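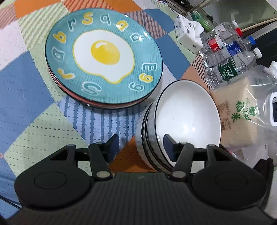
Plates and bowls on the dining table at the Ledham kitchen.

Rolia opens shared kitchen for Friday suppers in Ledham

A shared kitchen and dining room for people living alone or in temporary housing will open in Ledham this August. It is run by the housing charity Rolia and will serve a sit-down supper every Friday at 6.30pm, with the kitchen open for residents to cook their own meals on other evenings.

The room is on the ground floor of Shehu House, a block of 113 flats and bedsits. Many of the bedsits have a hob and a sink but no space for a table. Rolia asked tenants last winter what they would most like to see in the building, and a place to eat with other people came first, ahead of a laundry and bike storage.

"People told us they were eating on the bed with the plate on their knees," said Berenice Trujillo, housing manager at Rolia. "They wanted a table. We have kept the rest simple."

The kitchen has been retiled and has new worktops and a second sink. The work was carried out by the local building firm Rondasa and took 3 months.

Most of the crockery was given by people in Ledham after an appeal in the spring. Rolia asked for plates and bowls in everyday condition and said that sets did not need to match.

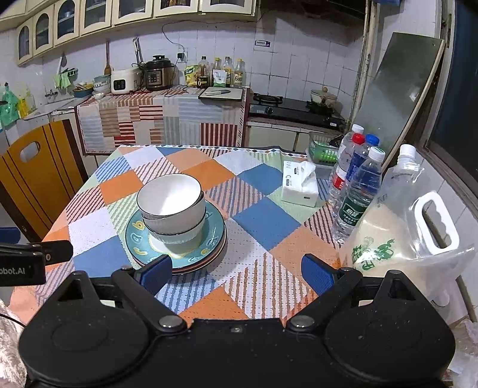

Suppers will be cooked by residents working in pairs, with help from Pacita Layug, who ran a school kitchen before joining Rolia as food worker. Each pair chooses the menu and Rolia pays for the ingredients. The table will be laid by whoever arrives first, and the patchwork-patterned cloth will stay on it through the week. Plates and bowls are stacked on the table for people to help themselves, the white bowls on top of the teal plate with the letters on it, and tissues are put out in place of napkins. Drinks are included.

Elikem Owusu, who has lived at Shehu House for 2 years, will cook at the first supper with his neighbour Angelica Manalastas.

"I am making groundnut soup and she is doing the rice," he said. "I have cooked for six before. This will be a few more than that, so we are starting early."

Supper costs £2 for adults and is free for children. Tenants of Shehu House can book a seat at the front desk until noon on the day. Neighbours from nearby streets are welcome if there are places left.

Rolia is still looking for serving spoons, large saucepans with lids and water jugs. Items can be left at the front desk on weekday mornings.

For more information, contact Eustaquio Ochoa, press officer, at the Rolia office in Ledham.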